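The Laundry Is Winning

Every spring for the past several years I have been told that my chores are nearly over. The message comes in a video, usually set to piano music, in which a machine with a blank, polite face takes a shirt out of a pile and folds it. The shirt is always the same kind of shirt. It is a short-sleeved T-shirt in one solid color, and the table under it is big enough to land a small plane on. At the end the machine pats the stack. I go back to my own basement, where there is a fitted sheet waiting, and I fold it the way my mother did, which is to say badly.

I wanted to know how far off the thing really is, so I spent a good part of the winter bothering people who would know. Some of them build the machines. Some of them have bought one. A few used to build them and now sell something easier, and those were the best talkers.

Start with Csonka, a company with a two-armed folder that it leases to small commercial laundries. The brochure says the machine "handles everyday textiles." I asked what an everyday textile was and got a list: bath towels, hand towels, pillowcases, T-shirts. I asked about socks. Socks were on the roadmap. I asked about the sheet with the elastic corners, and the man on the phone laughed in a friendly way and said they got that question a lot.

One of those leased machines is at a linen service in Grosdale, and the owner let me stand next to it for a morning. It is good at hand towels. It picks up one, holds it by two corners, shakes it, lays it flat, and folds it in thirds, and the result would pass in any motel in the country. Then it picks up two stuck together and doesn't know it has. It held the pair up, looked for corners, found too many, and put the lot back in the bin to try again. It tried five times. A woman at the next table reached over without looking up from her own stack, peeled the towels apart, and dropped them back in. She does that all day. The owner calls it "assisting the robot" and pays her the same as before.

I timed them both. The machine did 8 towels in the time I gave it to warm up and show off. She did more than that while telling me about her sister's wedding. I don't blame the owner for the lease. He can't find people for the late shift, and a slow machine at two in the morning beats an empty chair. But that is a staffing story, and the brochure tells a different one.

Towels sound like the easy end of the job, and people who have never tried to program a machine to handle one assume they are. A car door is the same shape every time you see it. A towel out of the dryer has as many shapes as there are ways to drop it, and its corners, the only parts you need, are generally on the inside. Then you touch it and it turns into something else. 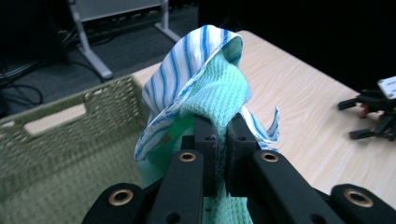 Most of the money in this field has now moved to teaching by example. You give a person a gripper to hold, with a camera on it, have them do the chore over and over, and feed the recordings to a program that is supposed to pick up the knack. I like this idea better than the ones that came before, because it at least admits that the knack lives in hands. Still, look at what those hands are up against. Two finger plates are closed on a striped towel and a green waffle-weave one together, the thin cloth hanging over the thick one like a hood, and all of it bunched into a peak with no corner that I would care to bet on. A plate can pinch. It can't rub the two layers between thumb and finger to feel that there are two, the small thing you and I do before we have even decided to fold. There's a little brownish stain on the striped one as well. My grandmother would have stopped right there and set it aside to soak. I asked three different engineers whether their system would notice a stain, and all three said it could be trained to.

"Could be trained to" is the phrase I heard most this winter. It may well be true. It has the great advantage, for the person saying it, of never being false.

The people at Cirkmont, who do this kind of teaching for warehouses as well as homes, were more careful than most. They showed me a chart of 556 attempts at moving mixed laundry from a basket to a table, and they didn't hide the bad ones. Light things that clung to heavy things accounted for most of the trouble. Their program did fine when the items lay apart and poorly when they were tangled, and they said so. They also said, when I pushed, that the room mattered. Same table, same basket, same lamps, and it did well. Change the lamps and it got worse. I have three lamps in my basement and one of them works when it wants to.

The shop floor ought to be the better bet, and in places it is. A plant in Grisport that packs kitchen linens has a machine putting flat, bagged sets into cartons, and it has been doing it without drama for about 5 years. I watched it for as long as I could stand to. Notice the word "bagged," though. By the time the arm gets there, a row of people upstream has sorted, matched, smoothed, folded, and sealed every piece in stiff plastic. The soft part of the job is over. What's left is moving boxes, and we've known how to move boxes for a long while.

I should be fair. The folding I saw this winter was better than what I saw when I first wrote on this subject, and that was better than the year before. The failures are less silly now. The machines used to fling things. A patient person with a big enough table and a taste for plain hand towels could get some use out of one today, if she didn't mind the price of a decent used car and had somewhere to put it.

What I'd like from the next video is a full basket, straight from the dryer, belonging to a family with children. No cuts, no piano. Leave the tights wrapped around the bath mat. Put in one inside-out sweatshirt and the dish towel that somebody used on a bike chain. I'll watch the whole thing, however long it runs, and I'll bring my fitted sheet up from the basement so I have something to do with my hands.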